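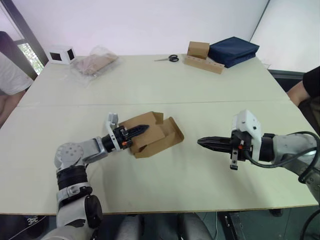

Home | Kits | Spares | Field notes | Delivery | Contact

Endness Window Film Kit, field office size
£369 including UK delivery

I spent a good part of my working life in rented offices with too much glass in them. Lovely big windows, desks pushed right up underneath, and a front line that everyone said was a long way off until the night it moved. The worst of it was Gindalard. We had a shell land two streets over one August, nothing near us at all by local standards, and every pane on the east side came in across the desks. I was under the stairs making tea (the kettle lived there, don't ask) and I've been boring people on the subject of window film ever since.

So Endness is the kit I wanted back then. It's clear film that sticks to the inside of ordinary window glass. It won't stop a bullet and it won't stop a blast, and please don't buy it from me thinking it will! What it's for is holding the broken bits together, so you have fewer of them flying round the room. You still want people sitting away from the windows, and you still want an inner room to go to when the sirens start.

What's in the box

3 rolls of clear film, each 80 cm wide
One Fan squeegee, with a spare blade
A spray bottle, empty, for soapy water
Edge tape
A snap-off knife and a steel rule
Printed fitting sheet in English, French and Arabic

The Fan is our own squeegee and I'm a bit soppy about it. The blade flares out from the handle, so you can push the water to the edge of a pane in one go and get right into the corners without skinning your knuckles. People keep asking to buy it separately for cleaning their shower doors. You can, it's under Spares.

Fitting it

You don't need a tradesman, but you do need two people and a free afternoon. Clean the glass, then clean it again. Soak the pane with soapy water, peel the backing, float the film on and work outwards from the middle. If you get a crease, lift it and have another go while everything's wet. Trim the edges last, then run the edge tape so it grips both film and window frame. I see a lot of offices skip the tape and it drives me up the wall, as a filmed pane with loose edges can drop into the room in one heavy piece.

Then leave it alone. Full curing takes 168 hours, a whole week, and it'll look cloudy for the first few days. I get worried emails about the cloudiness every month. It clears! Don't go poking it with a hairdryer.

Which glass

Plain single or double glazing is fine. Textured bathroom glass isn't, the film has nothing flat to hold. Wired glass I'd rather you wrote to me about first. If your landlord has already put sun film up, that has to come off, and I'm sorry, it's a miserable job.

Who buys it

Mostly small newsrooms, clinics and aid offices, the sort of places with no security department and a budget someone has to argue for. One kit does about six good-sized office windows. If you're not sure, send me the measurements and a photo of the worst window, and I'll tell you if you need a second kit or just an extra roll.

Rolls travel as ordinary freight, but customs paperwork varies wildly, and I won't promise you a date for anywhere with a closed border. If you've got a colleague flying out, the box goes in the hold quite happily.

Page updated 2026-03-31

Related items
Extra film roll, clear
Fan squeegee and spare blades
Sandbag covers, pack of ten
Blackout curtain, field office size

Contact Lernthorpe | Returns | © Lernthorpe | Back to top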